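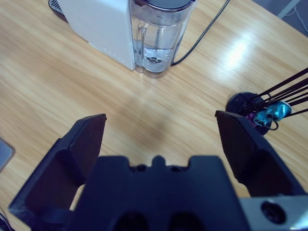
Why does wood have stripes?

By Skye Paterson
August
2 min read
233 shares – 3 comments

Look at a wooden table. See the long streaks? That's called grain. Every tree has it, and no two trees have the same.

How it gets there

A tree is like a bundle of tiny straws. Water goes up the straws, from roots to leaves. Each year the tree grows a new layer, just under the bark. Spring wood is often paler. Summer wood – darker and harder. Pale, dark, pale, dark. Those are the rings.

Now saw the trunk the long way, into boards. The rings turn into lines! Some straight, some wavy. Some boards get swirls too, where a branch used to be. That's a knot.

Why is it shiny?

Lots of tables get a coat of varnish or oil. Smooth tops bounce light back at you, so you may see a bright white patch on the wood. Move your head and teh patch moves too. Try it!

Light wood, dark wood

Maple and birch are pale. Walnut is brown. Honey colors are somewhere in between, and some woods change color after years of sun.

Your turn

Get paper and a crayon with the wrapper off. Lay the paper on some rough wood (ask first). Rub sideways, not too hard. Do the lines show up? Try a diffrent board and put the two rubbings side by side.

133 likes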